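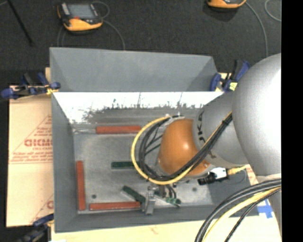
Five blocks in the gray bin, with the gripper down by the angled green one.

Block Pushing Without Labels: Gallery

Welcome to the picture page for Dreris, our project on robots that learn by moving things around on their own! The paper has the math and the tables. On this page we wanted to show the setup and share the bits we keep talking about at lunch.

The question behind Dreris is a simple one. If an arm spends enough time poking, grabbing and shoving plain blocks, can it learn to predict where they'll end up? We gave it no labels and no human demos, just a bin, some blocks and a lot of patience. The model gets a view of the bin before each move and another one after, plus the move itself, and it has to fill in what happened between the two.

About the bin

The sloped walls do a lot of work for us. A block that gets shoved hard into a side tends to slide back down to the floor, so the arm can keep going for long stretches before a person has to step in. Our first bin had straight walls and blocks kept jamming in the corners (we lost most of an October to that). Roald Nordin drew up the sloped version, and we've been fans ever since. Clamps hold it to the bench, and yes, we check them every morning.

About the blocks

Flat rectangles turned out to be a great choice! They can lie flush against a wall, meet in an L, or sit at a slant in the open, and each of those calls for a different kind of push. Two colors are enough for the tracker, and sharing a color between blocks keeps the model honest: it has to follow each block by where it is and how it moves.

About the numbers

The training set has 2214 moves. We held back 356 more for testing, all from layouts the model had never seen. Our favorite result came from the smaller runs, where we trained on only 700 moves and the predictions for single-block pushes were nearly as good as with the full set. Pushes where one block bumps another got much better with more data, and we think there's still room to climb. We're now up to 1339 moves in a second set that is nothing but those bumps.

What we're trying next

Masson, our new planner, picks moves it expects to be bad at predicting, so the arm spends its time on the hard stuff. Early runs look really promising. After that comes Bodell, a set of odd-shaped pieces with curves and notches, and we can't wait to see what the model makes of them.

Code and the full set of moves are on the Drivley page, along with drawings for the bin if you'd like to build one.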